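4.3 Registering a delegation for a ministerial session

Complete this section before the host ministry opens the Mileo speakers' list. You need an account with the Delegation Lead role.

1. Open Sessions and select the meeting.
2. Click Add Delegation and choose the country or observer body.
3. Enter the head of delegation first, then up to 19 further members. The limit is 20 per delegation.
4. Attach the signed credentials letter as a PDF.

Note: Letters dated before March 6, 2025 use the old template and must be reissued. 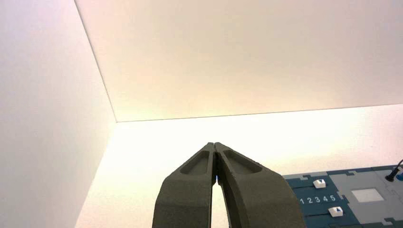
Fig. 4-2. Gripper fingers, tips close together, against white surfaces.

5. Assign interpretation channels. Each delegation may hold 2.
6. Click Submit. The status changes to Under Review.

Caution: Withdrawing a submitted delegation also deletes its speaking slot. The slot cannot be restored.

If error 991 appears, the country name in the letter does not match the protocol list. Correct the letter and repeat step 4.

Observer bodies cannot request a right of reply. See section 4.5.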